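# The Bucket Game: a rainy-day memory game from the junk drawer

03/09/2022

I love a game that costs nothing, and this one has been a hit at every Flandinville game night so far! You need a table, a cloth, a bucket and a handful of odds and ends from drawers and shelves.

## What you need

- A tablecloth with a grid on it (checks or thin lines both work)
- A plastic bucket, any color
- 4 or more small things that look nothing alike
- A timer and some scrap paper

Raid the whole house for the small things. A shuttlecock with bright feathers is perfect, and so are a mouse pad, a correction tape, a little box of snacks or a single mahjong tile. Mix sizes – the tiny pieces are the ones people forget.

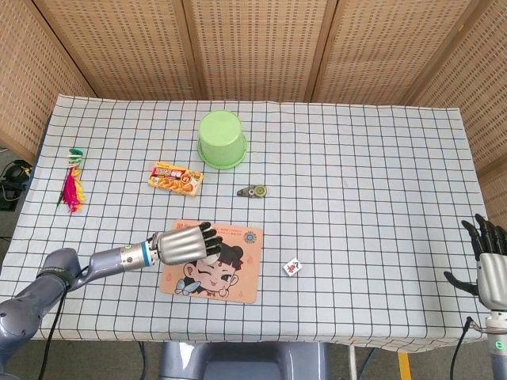 Smooth the cloth flat before you start, and leave a few empty squares between things so each one has its own spot. If you have a folding screen, stand it along the back of the table. It cuts out the clutter behind and makes the whole thing feel like a little stage!

## How to play

1. Give everyone 15 seconds to look at the table.
2. Players turn around. Move one thing to a new square, or hide it under the upside-down bucket.
3. Players turn back and write down what changed.
4. One point for the right object, and another for the square it started on.

Play 4 rounds, then swap who does the moving. For older kids, try two changes at once (harder than it sounds, especially when one of them is just the shuttlecock tipped on its side).

Flat things like the mouse pad make great decoys – slide a tile underneath and watch everyone hunt for it.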